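Astwood Flutden Wake-Up Light, Model 1022
User Guide, revised 18/12/2018

Section 2: Placing the light and setting your first sunrise

Now for the fun part! With the base snapped on and the power cord plugged in, you're a few minutes away from your first sunrise. Do this during the day if you can, so you have the evening free to play with the colors.

Choosing a spot

1. Pick a flat, steady surface near the head of the bed. A nightstand is great, and so is a low shelf.
2. Turn the front of the lamp toward your pillow and leave 500 mm between the two. Any closer and the last few minutes of the sunrise can feel very bright.
3. Run the cord behind the furniture, well away from anywhere you walk at night.
4. Keep the vents on the back clear of curtains and bedding.

Note: The light sensor is the small dot on top of the lamp. Don't cover it with a book or a box of tissues.

CAUTION: Use only the adapter that came in the box. Adapters from the older Benedetti lamps have the same plug but will damage the Model 1022.

Rooms with a lot of daylight

A big window is no problem at all. The lamp checks the brightness of the room and adjusts itself, but it needs to learn your room first.
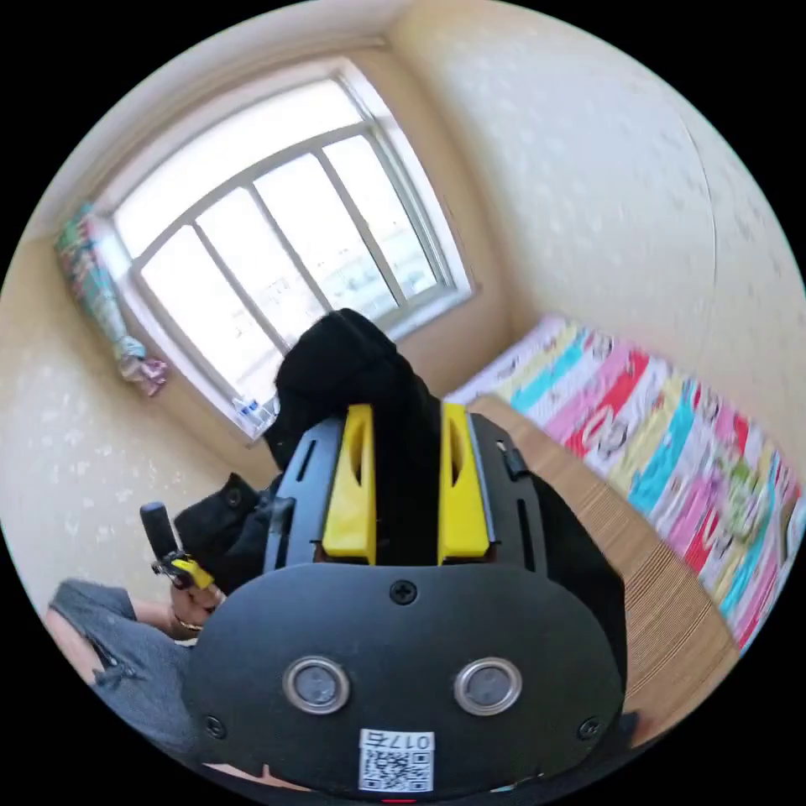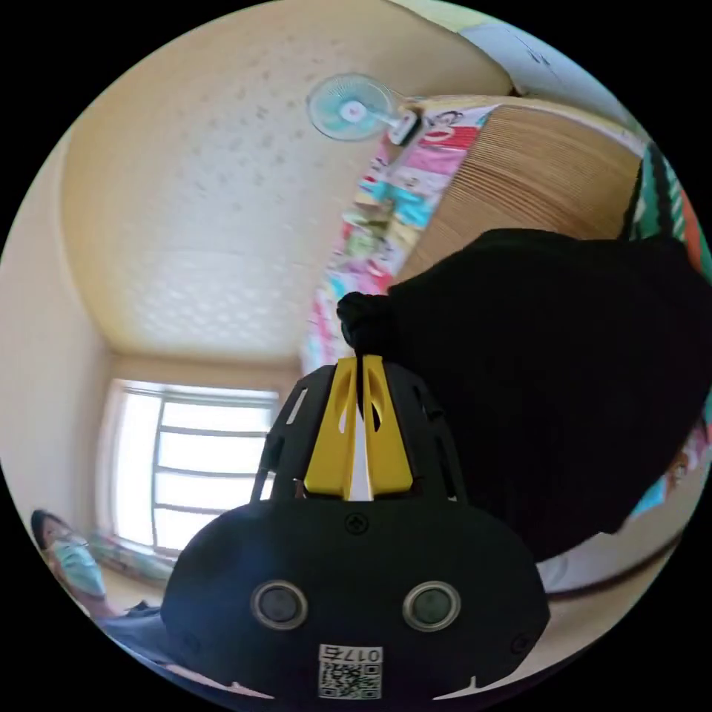
First picture: bedroom with a large window and a striped bed.

5. Open the curtains as wide as they go.
6. Hold down the SUN button until the ring blinks white, then let go.
7. Wait for the double beep. Stay out of the way of the sensor until you hear it.
8. Close the curtains and press SUN once. The ring turns amber and the lamp stores both readings.

If the ring turns red, the two readings were too close together. Try again at a brighter time of day. If you do this in September, it's worth doing it again in midwinter – the mornings are so different.

Setting the sunrise

9. Press CLOCK and turn the ring to the current time. Press CLOCK again to save.
10. Press ALARM and turn the ring to the time you want to be fully awake. The lamp works out when to start glowing.
11. Press COLOR to try the sunrise styles. Radidden is a slow one, with a long stretch of deep orange before any yellow comes in, and we love it for weekends!
12. Press SOUND to add birdsong, or leave it off for light only.

To see the whole thing sped up, hold ALARM and COLOR together. Press any button to stop.

Note: After 2000 hours of use the lamp shows a small leaf on the display. This is a reminder to dust the vents. Unplug the lamp, wipe the vents with a dry cloth, plug it back in and hold CLOCK until the leaf goes away.

CAUTION: Never use water or spray cleaner on the lamp.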